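Palletizing cell changeover — what happens to the line operators?
Forum: Plant Floor / Automation and Staffing

ekwood_maint
Posted 11 Dec 2024

We run carton packing at the Ekwood site. In April the second line gets a robot cell for case loading, supplied through Emetti. Management says headcount stays flat. Currently 5 operators per shift on that line. I am asking people who have been through it what the jobs looked like a year later. Not interested in payback math.

hkobori
Hideaki Kobori here, process engineering, Chiba plant. We did the same conversion. Headcount did stay flat, but the job descriptions did not. Lifting went away almost entirely. What replaced it was fault recovery, gripper pad changes and feeding cartons that are square enough for the cell to accept. Operators who used to fix a bad carton by hand without thinking now have to log it as a stop.

torque_spec
Same pattern at my place, except the stops were never anyone's job on paper. Pay grade stayed at packer level while the work moved to something closer to technician. We lost two good people over that in the first quarter. Get the grade settled before commissioning.

hkobori
Agreed on the grade. I disagree that it has to be technician work. Our recovery procedure is 4 steps on a laminated card: guard open, part out, home, restart. Anyone on the line can do it.

torque_spec
Four steps when the fault is the one the card was written for. On ours, 17 of the 94 stops in the first month needed someone to jog the arm clear with the pendant. That is training, and training is a grade.

nondow_shiftlead
We have the Nondow line. One thing missing from this thread is pacing. Before, a packer could work ahead and buy a few minutes. The cell runs at one rate all shift. People reported being more tired with less lifting, mostly from standing and watching. We now rotate every hour between the cell and manual rework, and complaints dropped.

ekwood_maint
Useful. Rotation is not in our plan at all. Who approved it on your side?

nondow_shiftlead
Hideaki Ebihara, our production manager. He wanted a trial first and it stayed in place after that. Write it into the staffing plan early — changing it later meant redoing the training matrix.

hkobori
We tried hourly rotation and went back to half shifts. Too many handovers, and each one lost the fault history. Depends on your stop rate. 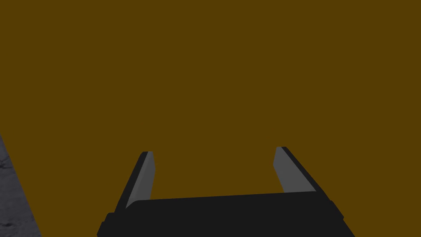

Who should be trained on fault recovery before the cell starts up?

Every operator who will rotate through the cell, plus the shift lead, with pendant jogging included in the training and the pay grade agreed beforehand.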